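The bus from Tadis got in after dark, and the woman who came down from it last had one suitcase and a paper bag from the bakery at the station. She had not been back in 10 years. The building was still there, on the hill over the town, and the key still worked if you pulled the door toward you while you turned it.

Her aunt had left her the apartment and everything in it. The letter from the lawyer's office in Bromamov said this in one sentence, and then used two pages to say what would happen if she didn't want it.

She put the suitcase down in the hall and turned on the lights. The kitchen smelled of soap. Somebody had shut off the refrigerator and left its door open with a folded towel stuck in it. She ate one of the rolls standing up, then went through the rooms and opened the closets, to see how bad it would be.

It was not so bad. Her aunt had worked for 30 years at the Arain net works, down by the harbor, and had kept her home the way she kept her bench. Sheets were with sheets. Jars were with jars. The only closet that was hard to open was the one in the hall, and that was because it was full of mesh.

There were bags made of it, and tubes, and flat pieces rolled up with string. Some were coarse enough to put a thumb through. Her aunt had brought home ends and seconds and made things for the neighbors: onion bags, covers for strawberry beds, a sling for a melon vine. People paid her in eggs. On the inside of the door she had taped a list of what she owed and what she was owed, and the last line said *long dark one, for the pear tree, not finished*.

The woman took that list down and read it at the window. She didn't know whose pear tree.

## Monday

She started early with the closet. She made one pile to keep and one to give away, and by noon the pile to keep was the larger, so she began again. A man from 4 doors down came by for a casserole dish he said was his. She gave it to him. He looked at the piles and said her aunt used to work at night, with the radio on low, and that you could set your watch by when the light went off.

"Do you know who has a pear tree?" she asked.

He thought about it. "Everybody had one," he said. "Ask at Futeo."

Futeo was the hardware store. The girl at the register had never heard of a net for a pear tree, but she wrote the question on a card and pinned it up by the door, between a lost cat and a used stroller.

In the afternoon it rained. The woman washed the shelves, put back what she was keeping, and found the long dark piece behind a box of spools. It was soft and bent easily and it slid off her arm when she tried to fold it. One end was closed with a neat row of knots. The other was open.

She hadn't made a knot like that since she was a child, when her aunt had taught her on the back steps with kitchen string. Over, under, around the finger, pull. She got the first one wrong and the second one wrong. After supper she pushed the lamp closer and got one right. She didn't hurry. When she stopped to rest her eyes the town was all small yellow lights, and she tried to find the street where the school had been.

It took her until almost midnight. Then she stretched the piece out and looked for gaps, and found 2, and closed them.

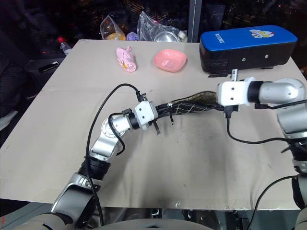 ## The pear tree

The call came at breakfast. It was an old woman with a loud voice, who said she had seen the card and that the net was hers, and that she had already paid for it in plums.

"It's late for pears," the woman said.

"It's for next year," said the voice. "I told her there was no rush."

She walked it over wrapped in newspaper. The house was number 177, at the bottom of the hill, and the tree stood by the gate with no leaves on it. The old woman pulled the net through her hands from one end to the other. She stopped near the open end that was now closed, and felt along the knots with her thumb.

"These are yours," she said.

"Yes."

"They're tight." She rolled the net up and put it under her arm – and then she went inside and came back with a jar of plums, and asked if the closet had anything in it for gooseberries.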